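Textile Care and Maintenance
Unit 3: Absorbency, Soil Release, and Laundering of Cleaning Cloths
Course notes, Trumley Technical College

Read before the May practical. The wash log template is in the lab folder.

3.1 Terms

Absorbent capacity is the mass of liquid a fabric holds at saturation, divided by its dry mass. Absorption rate is how fast the liquid is taken up. The two are often confused. A thick terry cloth can have a high capacity and a poor rate if its surface carries softener residue, and a thin woven cloth can take up a drop at once and be saturated soon after.

Linting is the release of loose fiber during use. It depends on fiber length, yarn twist, and edge finish. Cut edges lint more than hemmed or heat-sealed ones.

Pile is the layer of loops or cut ends standing above the base fabric. Brushed and napped fabrics have a raised surface too, but it is pulled out of the base yarns by wire rollers and is less regular.

3.2 Fiber and structure

Cotton absorbs water into the fiber itself. The fiber swells, and the cloth gets heavier and slower to dry. Polyester absorbs very little, so a polyester cloth holds water almost entirely in the spaces between filaments. Splitting the filaments multiplies those spaces, and this accounts for most of the performance of microfiber.

Blends fall between the two, though not always in proportion to fiber content. In the Lucero trial (Reading 5) a blended cloth with a tight weave held less water than either of the single-fiber cloths. The weave had been changed along with the blend, so the result says little about the fiber. Keep this in mind when comparing supplier data sheets, which often list fiber content and leave out construction.
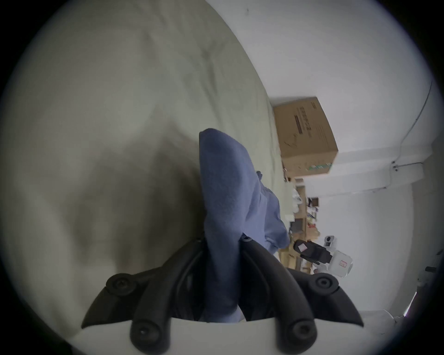 Fabric weight is given in grams per square meter. A higher weight usually means more capacity per cloth, but capacity per gram may stay the same or fall. For the practical, report both. Students who report only the total will be asked to redo the calculation.

3.3 Soil

Particulate soil (dust, clay, soot) is held between fibers and comes out mainly through mechanical action. Oily soil wets the fiber surface and needs surfactant and heat. Protein soil sets when heated and should be rinsed cold first.

A cloth used on mixed soil should be treated for the protein part before anything else. Running it straight through a hot cycle fixes the protein and traps particles with it — the usual cause of gray cloths in kitchens that otherwise follow their schedule.

3.4 Wash procedure

Sort by fiber first and color second. Cotton lint transfers to split-filament cloths and is hard to remove.
Shake out dry soil before loading.
Cold rinse, 5 minutes.
Main wash at the temperature on the care label. Dose detergent for water hardness as well as load.
Rinse until the water runs without foam.
No fabric softener. It coats the fiber and lowers the absorption rate.
Tumble on low or line dry. High heat can damage split polyester and shrinks cotton.

Hard water leaves mineral deposits that stiffen the cloth. The test load at the Zollen laundry was run at a hardness of 196 mg/L as calcium carbonate, and the cloths came out noticeably harsher after 10 cycles. A softened supply or a builder in the detergent prevents most of this.

3.5 Drop test

Condition the samples overnight. Mount each one flat in a hoop with no stretch. Release one drop of distilled water from the burette and time it until the surface reflection disappears. Take readings at five places on each cloth, away from hems and seams. Record the mean and the range.

Discard a reading if the drop lands on a crease. Iron marks also affect the result — use unpressed samples.

3.6 Reading

Lucero trial summary, sections 1 and 2
Hesell handbook, chapter on surfactants
Unit 2 notes on yarn twist

The log sheet is due at the start of the next lab. Include the dry mass of every sample, to two decimal places.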